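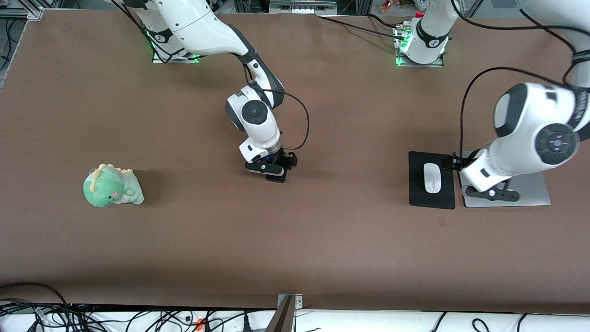
Two robot arms, one mouse, and a dinosaur!

Hi, I'm Orestis, and I help robots learn (best job ever). Our robot, Ko, learns a bit like you learned to tie your shoes: by seeing it done again and again. So I steer the arms myself while the computer saves every move. One try is called an example. For one little job, like picking up the mouse, we collect 100 of them! I move things to a new spot between tries, so Ko doesn't just learn one place. Even my clumsy tries get saved, with a note that says "oops."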